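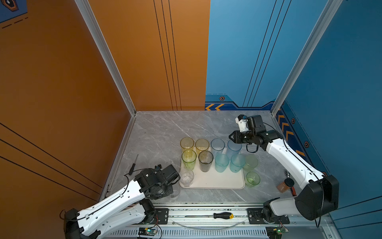 Work surface between the orange and blue walls, two arms at the front edge

Relgate Hiking Forum > Trail Conditions > Echeverri Ridge loop, direction and water

tarn_ledger
Planning the Echeverri Ridge loop in June, starting from the Prester lot. The district map shows 7 miles with 2000 feet of gain. Two questions. Which direction is better on the descent, and is the spring below the saddle reliable? Last report I can find on the spring is from two seasons ago.

boltcutter51
Clockwise. The east side is steep and the tread is loose gravel over slab for the last third. I would much sooner go up that than down it. The west side is graded switchbacks, easy on the knees.

nmh_contour
Disagree. Clockwise puts you on the east face in full sun all morning with no shade until the saddle. Counterclockwise you climb the switchbacks in trees and hit the slab in the afternoon when it is shaded. Poles and decent soles handle the gravel.

boltcutter51
Poles do nothing on the slab section. There is nowhere to plant them. I have gone down it twice and sat down unintentionally both times.

nmh_contour
Which shoes?

boltcutter51
Trail runners, worn. Fair point, but I stand by clockwise. Start at 6 a.m. and the sun is a minor issue.

wren_gully
On the spring: it was running in March, a thin flow from the pipe, slow to fill a bottle. June is a different matter. The creek crossing at Cladier Meadow is the better bet, but it is on the west side, so on a clockwise trip you reach it near the end. Carry everything you need from the car if you go that way. Filter it either way, there are cattle upstream.

tarn_ledger
Useful. Is the crossing a problem in June?

wren_gully
Shin deep at worst. The log upstream has shifted and I would not use it.

k_switchback
The map distance is short, by the way. The trail was rerouted around the washout above the meadow and the printed map still has the old line. My GPS track came out longer, though part of that is noise on the switchbacks.

nmh_contour
The signs at the Prester lot have the reroute. Follow trail 47 at the junction past the gate. The old tread is still visible on the left and people keep taking it.

tarn_ledger
Going clockwise with an early start and three liters. Will post on the spring when I get back.

boltcutter51
Check the gate hours at the lot too. They were locking it at dusk last fall.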